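Okay friends, I finally have news on the Ulard flights, and it's mostly good, so get comfortable because I'm going to ramble a bit.

Starting in June, Skenoleck is going from three departures a week to seven. I've been hoping for this ever since they dropped the morning run, and I may have clapped at my desk!

The new morning flight gets in early enough to make the connection to Rekoser without spending the night. If you've ever slept on those benches by the gate, you know what that means to me.

Fares are the part I'm less sure about. I looked at a few dates and the evening one is still cheaper, but you lose a whole day - fine for a vacation, not so fine if you're going up for a family lunch like I am.

Erzsébet Vida asked whether bags are still included. Two carry-ons, yes, but a checked bag is extra now. Sorry, Erzsébet, I know you travel with jam. 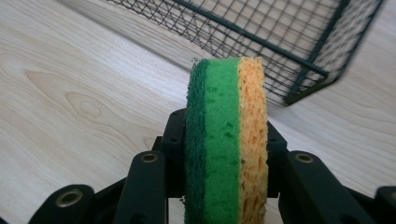 Last edited August 2026

Also, the check-in desk has moved over to the Pintér side of the terminal, so leave yourself a little time for the walk. The old signs were still up when I went through.

If anyone has taken the morning one already, tell me how full it was - I'm trying to decide whether to pay for a seat.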